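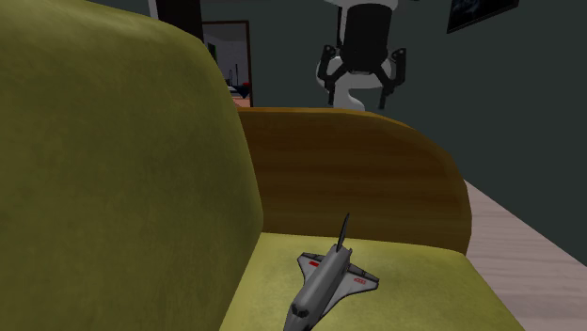 Betham Furniture Opens Repair and Reupholstery Workshop in Mindton

MINDTON, May – Betham Furniture, a maker of sofas and armchairs for homes and small offices, has opened a repair and reupholstery workshop next to its main plant in Mindton. The workshop takes in Betham pieces of any age, along with most sofas and chairs from other makers that have a solid wood or metal frame.

Until now, customers who wanted a Betham sofa repaired had to ship it through a dealer. Repairs were done on the regular production line when there was a gap in the schedule, and a piece could wait months for a new cover. The new workshop has its own cutting table, sewing stations and finishing room, and does not share staff with production.

"We were turning people away every week," said Theda Seidel, general manager of Betham Furniture. "They had a sofa with a good frame and a worn-out seat, and they wanted to keep it. We had the people who knew how to do the work, but they were busy building new ones. Now they have a separate place to do it."

Services

The workshop offers full reupholstery, replacement of single cushions, spring and webbing repair, and refinishing of exposed wood such as arms, legs and side panels. Customers may order one service or several. A cushion can be refilled without being recovered, and loose joints can be reglued without removing the upholstery in most cases.

The fabric library holds 204 fabrics, including wools, cotton blends and a group of textured weaves in greens and browns that Betham has carried for many years. Customers may also bring their own fabric. The workshop will check it for weight and wear before accepting it. Leather work is limited to seat and back cushions at this time.

Wood finishing is done with oil or a clear satin varnish. Stain matching is available for pieces where only one part has been damaged. Painted furniture is not accepted.

How to Send a Piece In

Customers start by filling out a request form at the workshop counter or by mail. The form asks for the overall width and depth of the piece, the type of frame if known, and a short description of the damage. A written estimate follows, and it is good for 42 days. No deposit is taken until the customer has approved the estimate and chosen a fabric.

Pickup and delivery within the Mindton area are handled by Drakos Moving and Storage. Drakos crews will measure doorways and stairs at pickup and will remove legs where needed. Customers in Amport may drop off and collect furniture at the Betham showroom there, which sends a truck to Mindton twice a month. Customers outside both areas are welcome to bring furniture in themselves but should call ahead so that the loading door can be cleared.

Before pickup, owners are asked to take off throws, slipcovers and anything stored under the seat, and to check behind the cushions. Items found inside a piece during the work are bagged, labeled with the order number and returned with the furniture.

Warranty

All work carries a warranty of 3 years on frames and springs and 2 years on sewing and cushion filling. Fabric supplied by the customer is not covered, though the seams are. The warranty passes to a new owner if the piece is sold or given away, provided the order slip goes with it.

Staff and Training

The workshop opens with a crew drawn from Betham's production floor, led by Seidel's former cutting room supervisor. The company plans to take on two apprentices in the fall. Apprentices will begin with stripping and webbing, then move on to pattern cutting and sewing. Applications will be accepted at the plant office beginning in August, and no previous experience in upholstery is required.

"Stripping an old chair is a good way to learn," Seidel said. "You see how somebody else built it, and you see where it gave out. I started that way myself."

Hours

The workshop counter is open from 8 a.m. to 4 p.m. on working days. Fabric samples may be borrowed for up to a week.

About Betham Furniture

Betham Furniture designs and builds upholstered seating at its plant in Mindton and operates a showroom in Amport. The company is privately owned. Its furniture is sold through independent dealers and directly to customers from the showroom.

Media inquiries may be addressed to Theda Seidel at the Betham Furniture plant office, Mindton.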